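Sorting snack bars into clear bins: worth it or just more plastic?
Home Storage Talk > Kitchen and Pantry

plustmont_pantry wrote:
Everybody keeps telling me clear bins will fix my snack shelf. I have my doubts. I bought three of them anyway, dumped the granola bars on the table and tried sorting by flavor. It took me some 7 minutes and I still don't see what was wrong with leaving them in the box they came in.
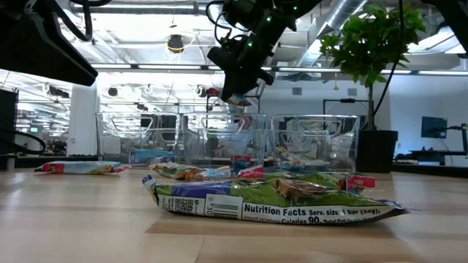 My shelf is deep, so whatever goes in the back bin is going to be forgotten no matter how see-through it is. Has anyone kept this up for longer than a month?

gwieser wrote:
Kept mine up since July. One bin per flavor is silly, though. Two bins, fruit in one and everything else in the other. The kids put things back wrong either way.

ursina_h wrote:
Disagree with Gion. If you mix them you end up digging, and then you may as well use a paper bag. By flavor works fine if you buy the same kinds every time.

plustmont_pantry wrote:
"If you buy the same kinds every time" is doing a lot of work there. I buy whatever is on sale. And once they're out of the box they land face down half the time, so I'm flipping bars over to read them.

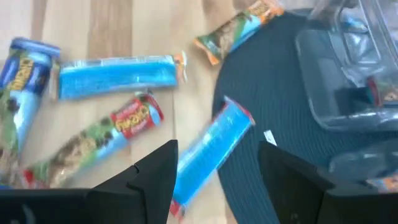 Chewy bars out of the box, lying loose

rbuehler wrote:
You don't need to read them. Go by the color of the wrapper.

ursina_h wrote:
Fine until you have two flavors in blue. Then you're reading again.

gwieser wrote:
Or stand them on end in a narrow bin. You get more in and you see the tops. I have a Prokik one that's 6 inches wide and it holds them up all right when it's full. When it's half empty they slump.

plustmont_pantry wrote:
So it works until people eat the snacks. Great. And the tops are mostly crimp on these, I'd have to pull each one up to see what it is. Oatmeal raisin is the one I want kept apart — my husband won't touch it and complains when he grabs one.

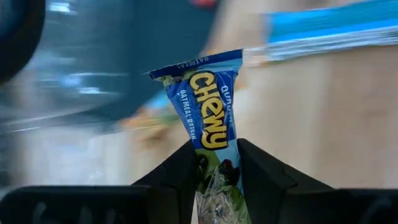
meinrad_l wrote:
Do you lose the best-by date if you throw out the box?

rbuehler wrote:
Check the wrapper first, and if you can't find a date there, cut the panel off the box and drop it in the bin with the bars.

meinrad_l wrote:
Okay, but now there's cardboard in the bin, and the whole point was getting rid of the cardboard.

plustmont_pantry wrote:
Thank you, Meinrad. I'll give the bins until the next grocery run. If they're a mess by then, they're going under the sink for sponges.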